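About us

Welcome to Daviten. We are a small family company in Flunerville, and we make and sell things for the dining table: placemats, runners, napkins and a few aprons. My name is Lorna Tan. I run the company together with my sister Divina Tan, and I write most of the texts for this website, so if you find a strange sentence, please write to me and not to her.

How we started

Our mother sewed curtains at home for other families. She kept the remaining pieces of cloth in a big chest under the stairs, and when we were children we were allowed to take from it what we wanted. Divina made bags. I made napkins, because a napkin has four straight sides and I was not patient. Many years later, when we both lived in Flunerville and both had jobs that we did not like very much, we sewed napkins again for the wedding of a cousin. Some guests asked where they could buy them. We made a second set, then a third, and in July of the next year we rented a stall at the covered market.

The stall was narrow and it stood beside the fish. We do not recommend to sell linen beside the fish. But people came, and they told us what they needed, and it was usually something other than what we had brought with us. They wanted placemats which could be wiped after breakfast. They wanted a size that fits a small table. One lady came with a paper on which she had drawn the outline of her soup plate, and she asked us if we had a mat that would leave enough room for the spoon. We did not, but we had it some months later, and it is still in our range under the name Mangubat. This was the family name of our grandmother, who liked a wide table and a lot of soup.

What we make today

All napkins, runners and aprons are cut and sewn in our own workroom behind the shop. The woven placemats come to us as finished goods from a weaving mill with which we have worked for many years. We choose the colours and the stripes, and we check every delivery by hand before it goes on the shelf. A mat with a crooked edge goes back.

We keep the colours quiet: greys, sand, a dark blue, one green. Divina has the opinion that the food should be the most colourful thing on the table. I would like to have a red, and we have this discussion every spring. 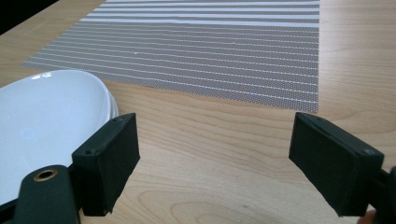

A grey placemat with fine white stripes on a light wooden table.

The Kimo range is our newest one. It is meant for people who eat at a kitchen counter or at a folding table, so the pieces are shorter, and the napkins are made from a thinner cotton which dries overnight. Kimo was the dog of our neighbours at the market. He slept on a pile of our samples for a whole winter and the name was already chosen before we had a product for it.

How we work

There are 6 of us in the company. Divina is responsible for the workroom and the buying. I do the shop, the orders and the accounts. Two colleagues sew full time, one colleague packs and sends the parcels, and one comes in the afternoon to help in the shop. Everybody has a key and everybody can use the big cutting table for private things after closing time, which has resulted in several carnival costumes and a very good tent repair.

Last year we sent 318 parcels in the month before Christmas, and for our size this is a lot. We ask our customers kindly to order early in that season. The parcels are packed in paper and card. If your mats arrive rolled, please lay them flat under some books for one night.

We do not make discounts during the year. The prices are calculated so that we can pay the wages and the rent, and we prefer that a customer who buys in March pays the same as a customer who buys in November. Pieces with small faults are sold in the shop at half price, from the basket beside the door.

Setting a table

People often ask us how a table should be set correctly. We are not strict. In our family there was one good set of plates and one everyday set, and after some years the two were mixed — our mother said that a plate which is kept in the cupboard is only dust with a pattern. What we tell our customers is to measure first. Put your largest plate down, leave the width of a hand on each side, and take this as the smallest size for a mat. If the table is narrow, choose a runner across the table for every two persons instead of single mats.
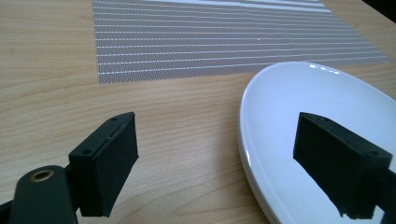
With a pale table a medium grey or a blue is easy to live with, and a dark table can take the sand colour. Stripes should lie in the same direction for all the places. Please do not buy more pieces than you have chairs, except one or two in reserve, as the colour of a later delivery can be a little different from the first one.

Care

Napkins and runners can be washed at forty degrees. The woven placemats should be wiped with a damp cloth and a little washing-up liquid. They should not go into the dryer and they should not be used under a pan that comes directly from the stove.

Our evenings in the workroom

In the autumn and winter we offer sewing evenings for beginners. We begin at seven o'clock and the course lasts 2 evenings. On the first one you learn to cut straight and to fold a corner, and on the second one you finish a pair of napkins and take them home. The machines are ours and you do not have to bring anything. Around 580 people have taken the course since we began with it, and a few of them now sew better than I do.

Places can be reserved in the shop or by e-mail. If you cannot come after all, please tell us one day before, so that another person can have the chair.

Visit us

The shop is in the street behind the covered market in Flunerville, next to the shoe repair. There are three steps at the entrance. If the steps are difficult for you, ring the bell at the yard door and we will open for you there, where the ground is level. You are welcome to bring a plate from home and try it with our mats. Dogs are also welcome, but they may no longer sleep on the samples.

For questions about an order, please write to us with your order number. Divina and I share the same mailbox, and we usually answer in the evening.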